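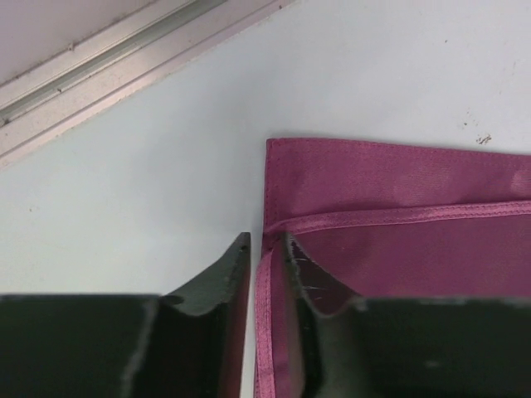
## An October trip round the Wurnard dye works

I've wanted to see inside Wurnard for ages, ever since I bought a scarf from their mill shop that was so pink my mum made me leave it in the hall. They only open the doors to visitors in October, and tickets go fast, so when Hayley Parsons messaged to say she had a spare one I'd said yes before I'd even checked the trains (two changes and a very cold platform, as it happens).

We got there just before ten and were put in a group of 16, which felt a bit of a squash in the lobby but was fine once we got going. Our guide was Tobiloba Tamuno. He's been in the dye house for 12 years and talks about colour the way my uncle talks about football. You could ask him anything!

### The dye house

It's warm in there. Properly warm, coats-off warm, and it smells like a wet dog that's been eating vinegar. The biggest vat holds 400 litres and they call it Skundley, after the village the first owner came from. Tobiloba showed us a card of pinks, all dyed to what was meant to be the same recipe, and I could see the difference between every single one. Hard water, he said, or somebody rushing the rinse. Magenta is the one they get the most complaints about, as it looks different under shop lights and people swear they've been sent the wrong thing.

I asked whether I could wash my scarf with anything else. He laughed for quite a long time.

### Sewing and finishing

Upstairs is quieter. I liked the binding best, watching a narrow strip get fed round a corner without puckering. I've tried that at home on a cushion and it looked chewed. The trick (I wrote this down) is to stop with the needle in, lift the foot, turn, and not pull. I always pull.

### Lunch and the shop

The café is run by Sfakianakis, who do a very good cheese pie, though they were out of it by half twelve, so go early. Parking is round the back by the Bristetti warehouse and the sign is tiny. Hayley bought tea towels. I bought 2 metres of offcut ribbon and have no plans for it whatsoever.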